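Kleiner Thread aus der Konfektion bei Rarnar, weil mich so viele gefragt haben, was der Roboterarm mit unserem Arbeitsalltag macht. Kurz: ziemlich viel, und ich find's großartig! 🧵

1/ Wir verpacken Kappen und Mützen für kleine Händler. Bisher hieß das: Kappe vom Stapel, auf den Formkopf, Sitz prüfen, wieder runter, ab in den Karton. 800 Stück pro Schicht, immer dieselbe Drehung aus dem Handgelenk.

2/ Seit dem Frühjahr übt der Arm genau diesen Griff. Abelardo Ríos hat vorher 11 Jahre am Packtisch gestanden und bringt ihm jetzt bei, wo man eine Kappe anfasst, ohne dass der Schirm knickt. Er hat dafür eine eigene Lohnstufe bekommen (wurde auch Zeit!!)

3/ Xiaoqing Luo schreibt die Abläufe. Sie sitzt dafür bei uns in der Halle, zwei Tische weiter. Wenn was klemmt, ruft man rüber. Früher ging das per Ticket nach Drenholm und dauerte bis übermorgen.

4/ Der Betriebsrat hat durchgesetzt, dass keine Stelle wegfällt, bevor die Schulungen durch sind. 40 Leute sind angemeldet, ich auch. Modul eins war trocken, Modul zwei mit echtem Not-Halt und echtem Arm: mega.

5/ Was mich noch stört: Die Pausen waren früher gemeinsam, jetzt sind sie versetzt. Das Thema kommt am Mittwoch, 11. September, auf den Tisch.

6/ Und so sieht das Greifen bei uns aus, silberne Hand an der schwarzen Kappe:

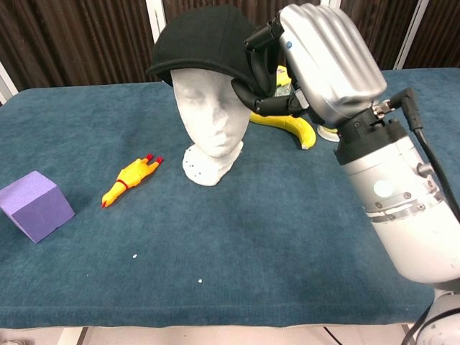
Rubrik: Arbeit & Technik

7/ Die schwarzen Finger fassen seitlich an der Schläfe zu, der Schirm bleibt frei. Das ist Abelardos Griff, eins zu eins! Ich freu mich jedes Mal, wenn ich den wiedererkenne.

8/ Meine Handgelenke danken es übrigens auch. Fragen gern drunter, ich antworte nach der Spätschicht.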